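Trirkari hand-held gripper: an afternoon at the Clolwood open day
Posted 22/07/2025
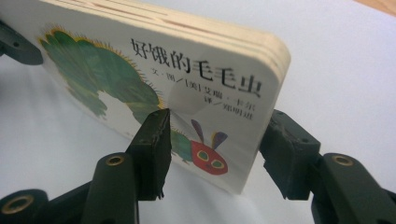

The Trirkari with a copy of The Very Hungry Caterpillar, Chinese edition.

I went along to the Clolwood open day mostly for the gripper tables, and I've come home wanting one, so take this review with whatever salt you like.

For anyone who hasn't met it, the Trirkari is a hand-held gripper. You hold it, you squeeze, the two fingers close, and a camera on the tool records what you did so a robot arm can be taught the same job later. Clolwood had three benches going and Graça Antunes, who ran ours, was brilliant about letting people just grab one and have a go. No sitting through slides first, thank goodness.

The object I spent the longest with was a board book, the good old Eric Carle caterpillar with its title in big black characters and his red head down near the fingers. You'd think a book would be easy, and a thick little one like this nearly is! The pages are stiff, the block doesn't flop about, and you can stand it on its bottom edge and get a finger on either side. What got me was the glossy cover. My first two goes, I came in too far over and the thing swivelled on me like a shop door. Third go I slowed right down, lined the fingers up before squeezing, and up it came.

Okay, the tool itself. The fingers are a dark green that's nearly black, blocky, with moulded ridges on one of them, and the arms have brass threaded inserts set into them. I'm a sucker for a threaded insert. It means you can take a thing apart more than once without chewing the holes out, and I've ruined enough gear with self-tappers to care. The finger tip on the loaner was a bit chipped and rough, and I'd want to know what a spare set costs before I bought in. I asked Nazar Levchenko on the sales table and he said fingers are sold in pairs but he'd have to get back to me on the price. Fair enough, still waiting.

The squeeze is lovely, light at the start and firmer as it closes. My hand was sore after 14 minutes or so of solid fiddling, though I do have small hands, and the bloke next to me (Aníbal Tavares, drove three hours to be there, very keen) reckoned he could go all arvo. If you've got kids at school or a makerspace crowd in mind, I'd plan on swapping people over pretty often.

The other grumble is visibility. You're watching your own hand and the object, but the camera's looking from somewhere else, and I kept forgetting that. Graça put the live view up on a screen for us and it helped heaps – I started tilting the book so the cover wasn't throwing glare straight back. I'd have liked that screen on every bench.

Price on the day was $249 for the basic kit, which you put together yourself. The full classroom set is $3,848 and that's well out of my league, although Rosário Teixeira was there looking it over for her school and seemed pretty serious. She liked that the recordings go onto an ordinary laptop. I liked that too, but I didn't get to try the software properly, so no score from me on that part.

Would I recommend it? For tinkerers, yep, with the chipped tip in the back of your mind. If you only want to see what the fuss is about, go to an open day first, they're free and the sausage sizzle was decent. Clolwood are doing another in November with room for up to 80 people, and bookings go through their website. I've already put my name down, and this time I'm bringing a paperback.

Four stars out of five for now.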